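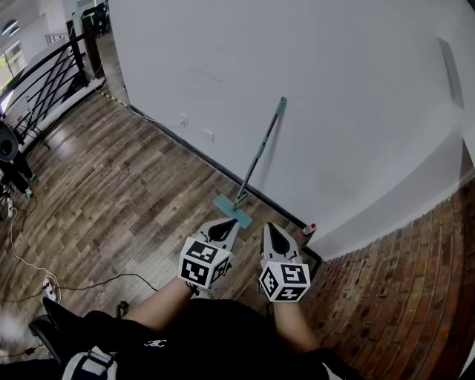 **Figure 2.** Paired hand-held grippers with cube markers, flat mop against the wall, Silville site.

### 3.2 Keeping the hand-held pair in working order

Published accounts of hand-held gripper rigs tend to treat the hardware as finished once it has been assembled. We doubt this. The pair used at Silville (Figure 2) was built to the Tzavaras drawings and run on mopping and tidying tasks from August onward, and most of the hours we lost went to upkeep. The drawings call for the marker cubes to be checked against a reference block every 200 episodes. We found no evidence in the Tzavaras notes for that number, and Areti Papadakis, who kept the maintenance log, moved to a check every 35.

Two faults made up the bulk of the log entries. The first was slack at the cube mount. A cube that shifts a little on its seat still decodes perfectly well, so the tracking software reports a healthy marker while the estimated pose of the jaws drifts. The second was wear on the finger pads. Long, thin handles are the worst case: the load sits on a small patch of each pad, and the handle can roll without the jaw opening changing at all.
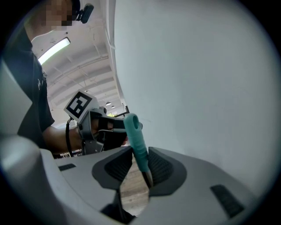

The supplier's advice was to close the jaws harder. We tried it and don't recommend it. Higher closing force hid the rolling for a while and then brought on the first fault sooner, as the operator's grip was passed straight into the cube mount. Swapping pads early was cheaper. Whether the softer pads sold by Cekville last any longer we can't say; the one set we fitted was removed for an unrelated repair before it had done enough work to judge.

The routine we settled on is short:

1. Wipe the pads and look for glazing along the contact line.
2. Push each cube by hand in both directions. Any movement, re-seat it and repeat the reference check.
3. Check that the cable has slack at the wrist with the jaws fully open.
4. Stand the mop upright, grasp it with each gripper in turn, and compare the two handle angles with the stored values.

Step 4 was Angeliki Kouris's addition and is the only one that tests the pair together. It isn't a calibration, and the 817 logged episodes don't let us separate its effect from that of the more frequent cube checks. The Fluldale group reports better results from a similar grasp test, but they changed their pads in the same week.

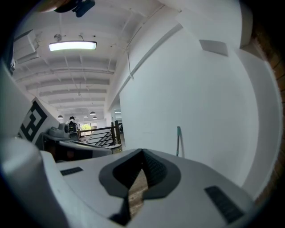

### 3.3 Limits of the maintenance log

Entries were made by whoever was operating, and minor re-seating of the cubes was probably under-reported.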